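Setting Up a Desktop Rebuild Cell: Reseating Memory and CPU with Two Arms

Part 3 of the bench automation guide. Maintained by Matěj Kollár and Trinidad Peñalver, Prirneck repair workshop.

Scope

Machines can do some shop-floor repair chores now, provided the work is fixtured. Memory insertion is close to routine. CPU placement works but needs supervision. Cable routing still goes to a person. The steps below cover the first two.

Prerequisites

You need a calibrated arm with a parallel two-finger gripper, a wrist force reading you trust, and a slotted extrusion table. Complete the tool-center calibration from Part 2 before continuing. Disconnect the computer from mains power and discharge it. Ground the table.

Step 1. Place the case

Lay the tower on its side and remove the side panel so the motherboard faces up. Push the case against its locating stops and clamp it. A case that shifts during insertion will invalidate every taught point, and the controller will not report it.

Leave the drive cage in place. Taking it out improves access but adds four minutes to each unit, and the approach path can be planned around it.

Step 2. Load the parts fixture

Set the printed fixture beside the case and bolt it to the table slots. The CPU goes in its pocket with the heat spreader up. The memory module stands in the slotted channel. Hryhorii Sydorenko's fixture files allow for print shrinkage; do not rescale them.

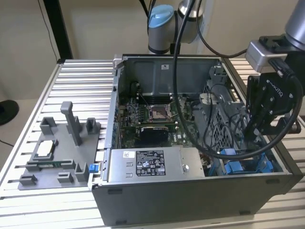
Case open on the worktable, with the CPU and memory module loaded in the fixture at left.

Step 3. Teach the pick points

Jog to each part at low speed. Record an approach point 50 mm above the part, then the grasp point. For memory, grip the short faces of the module near the top edge and keep the fingers off the contacts. Repeat each pick ten times before moving on.

Step 4. Insert the memory

Open the slot latches by hand. Bring the module over the slot, lower until contact, then search along the slot axis in small increments until the key drops in. Switch to force control and press. Stop on the force limit in your program, never on position alone. Check both latches by eye.

Step 5. Place the CPU

Raise the latch lever and open the retention bracket by hand. Lower the CPU with no downward force beyond its own weight, and release. Close the bracket by hand. We tried closing it with the gripper and bent two levers.

Results at Prirneck

Over 1000 memory insertions in February, 485 were run without an operator at the bench. Of those, 210 needed at least one retry of the search in Step 4. CPU placement has not been run unattended.

Part 4 covers connector mating.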